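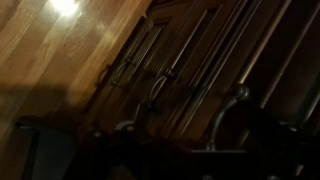 Llinos Pritchard reckons you should never paint a cupboard you haven't lived with for a winter, and she told me so twice before I'd even got my coat off. I'd come to Skirneck to hear about the long cabinet in the reading room, and half the village seems to have a view on it!

The news is that it's staying brown. Back in February there was a plan going round to sand the whole thing and do it in a pale green (very nice in a magazine, I'm sure), and a tin of the stuff even got as far as the front porch. Then people started writing in. By the time the notice went up on July 15, 2019, the plan had been dropped and the money moved over to a proper clean, a coat of wax and a bit of work on the doors, which have been sticking for as long as I've been going in there.

I'm glad, I must say. I like a dark reddish cupboard with tall panelled doors, and I like the curved metal handles too, dull as they are. They've got a good shape to get your fingers round when you're carrying a pile of books in the other arm. There was talk of swapping them for little round knobs and I'm pleased to say that's gone the same way as the green.

The work is going to Overgaard, the joiners on the Arniditz road, who have quoted £1000 for the lot. That covers easing the doors, tightening the handles and rubbing down the grooves in the panels by hand, and I don't envy whoever gets that job. They want 13 days, and the books will be in boxes upstairs until they've finished. If you've got a reservation waiting, ask at the desk and they'll dig it out for you.

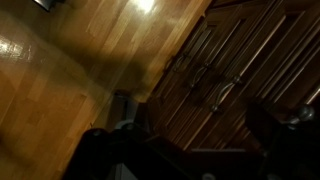 Leave the floor alone as well, was Nanna Grímsdóttir's advice when I rang her, and don't let anybody drag a box across it. She'd like blankets put down before a single book comes out, and she has offered six of her own. I've walked on that parquet since I was small and it still has a lovely shine, all honey and caramel strips, so I'm with her on the blankets.

The café next door, Goketti, will keep 40 of the most borrowed paperbacks on its window sill while the doors are being seen to. Bring them back without jam on, please. The tin of green is going spare if anyone has a shed.

14 comments | 6 shares

We use cookies to make this site work. Accept | Settings

Contact us | Back to top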